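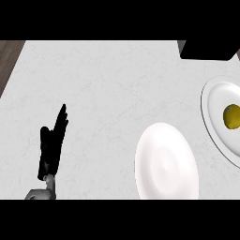 How to Check If a Robot Can Clear Your Kitchen Counter: The Lemon Test

By the Nalteck Workshop Desk
Monday, May 20, 2024

Many readers ask us if a robot with two arms can already do the small chores of the kitchen. The short answer is: some of them, slowly, and with a person near. The longer answer you can find yourself in one evening with a simulated counter, two white dishes and one lemon. You do not need to own a robot for this.

The chore is simple to say. The lemon is on one dish, and it must go to the other dish. A child of three years does it without thinking. For a machine it contains most of the difficulties of tidying: to find a thing, to reach it without hitting the dish, to close the fingers enough but not too much, and to let go in the right place.

What you need

A computer with a normal graphics card, a physics simulator, and a model of a robot with two arms and hands with fingers. We use the free Flotine kitchen pack, which has a marble counter and several dishes. Our control program is Protent, but any program that can send hand positions will be good.

Step 1. Set the counter

Put the dish with the lemon on the right side and the empty dish nearer to the middle, with a clear gap of counter between them. If the dishes touch, you are testing a more difficult thing, and it is better to leave this for later. Keep the other arm well away to the left, with the hand open.

Step 2. Write down what is success

Do this before the first trial. Our rule is that the lemon must rest inside the rim of the second dish, both dishes must stay on the counter, and the hand must be open at the end. A lemon that rolls out again is a failure, also if it rolls out slowly.

Step 3. Choose one arm

Both arms can move, but only one should work. The arm on the right has the shorter way to both dishes. If you let the program choose the arm freely, it will sometimes send the two hands to the same place, and then you are learning about collisions and nothing about lemons.

Step 4. Close the hand with care

A lemon is smooth and it has no handle. Bring the hand from above and curl the fingers over the top and the side. Look that a part of the yellow skin stays visible between the dark fingers; when the fruit is completely hidden you cannot judge the grip. Start with low force and raise it a little in each trial.

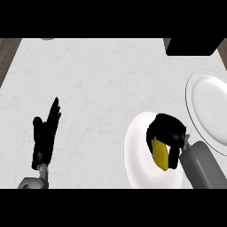

Page last changed: June 2024

Step 5. Let go low

Most of our failures were in this step. When the hand opens high over the dish, the lemon falls, hits the rim and goes for a walk on the counter. Hold the fruit just above the inside of the dish, or already inside the rim, and stop the arm fully before you open the fingers. Then lift the hand straight up.

Step 6. Repeat, and move things

One good trial means very little. We did about 300 trials, and every 23 trials we moved the dishes a small distance. With the dishes always in the same place the results looked excellent. After the first move they became much worse, and we needed 13 changes to the settings before we were satisfied.

How to read your result

If your program passes on the simulated counter, it can do this chore on this counter. It cannot yet do the dishes. Real lemons are of different sizes, real plates may be wet, and in a real kitchen somebody puts a cup in the way. Bakhtiari, the small catering supplier that lent us its test kitchen, asked if we could leave such a machine alone with the plates during lunch. We said no, and we would say the same today.

For sorting fruit at a fixed table, with a person in the room, we think the work is close to useful. For clearing a family table after dinner, please keep your sponge.

If the hand shakes

Lower the speed of the wrist first and the force of the fingers second. If it still shakes, check that the simulator time step is not too large. In Protent this setting is on the page "Physics", at the bottom, and it returns to the old value when you load a new kitchen.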